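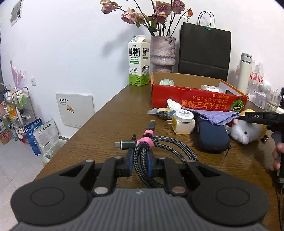 Holding tank at the Skamthorpe oyster counter is alarming overnight and the Lidix controller display does not match a hand thermometer. Tank is the 1000 gallon recirculating unit behind the retail case, stocked with oysters and a smaller number of clams. Set point is 45 degrees. The alarm has gone off most mornings in January before opening, and by the time the first person is in, the display is back to normal. To pull the history off the controller you need a USB-C lead, and the braided black-and-grey ones bundled in the pink hook-and-loop strap are the type to use. The thin flat cable that shipped with the controller charges it but will not transfer data.

Status: Resolved, monitoring
Priority: High (live product)
Site: Skamthorpe, retail counter
Equipment: Lidix controller, Tenard chiller, single circulation pump

Entry 1, 6:40 a.m.
Alarm sounding on arrival. Display read 51. Hand thermometer in the tank read 46 at the return and 45 at the drain end. Silenced the alarm. No gaping oysters, no foam, water clear. Moved two bags to the walk-in as a precaution and tagged them.

Entry 2, 8:15 a.m.
Downloaded the overnight history. The first attempt failed with "no device" on the office computer. Changed the cable and it came up right away. The log shows a jump of several degrees a little after 3 a.m., flat until 5, then a drop straight back down. A tank that size does not warm up or cool off that fast. Suspect the probe or its wiring.

Entry 3, 10:30 a.m.
Checked the probe in an ice slurry next to the hand thermometer. Both read 32. Put it back in the tank and it matched. Probe seems fine when it is sitting still in the water.

Entry 4, 2:10 p.m.
Called Antoniuk, who service the chiller. They asked whether the Tenard unit runs a defrost cycle. It does, at 3 a.m. Their next question was where the probe is mounted. It was clipped to the return pipe, above the waterline. The instructions say to mount it in the tank, at mid depth, away from the return. We don't know when it was moved. Possibly at the last full clean.

Entry 5, 3:00 p.m.
Moved the probe to mid depth on the far wall and secured it with a plastic clip. Reading settled after 19 minutes at 45. Ran a manual defrost with Antoniuk on the phone. Display went to 46 and came back. No alarm.

Entry 6, next morning
No alarm overnight. History shows a one degree rise at 3 a.m. The alarm delay was still set to zero, so we changed it to 45 minutes on Antoniuk's advice. A real chiller failure would last well past that, and the tank is slow to warm.

Entry 7
Tagged bags from the walk-in were checked and sold through the shucking bar the same day. Tags kept with the rest of the shellfish tags.

Still open
— Pump is louder than it was in the fall. Antoniuk will look at the impeller on the regular visit.
— Add probe position to the cleaning sheet for the tank.
— Label the flat cable "charge only" or throw it out.
— Confirm the controller clock. It was four minutes slow against the register.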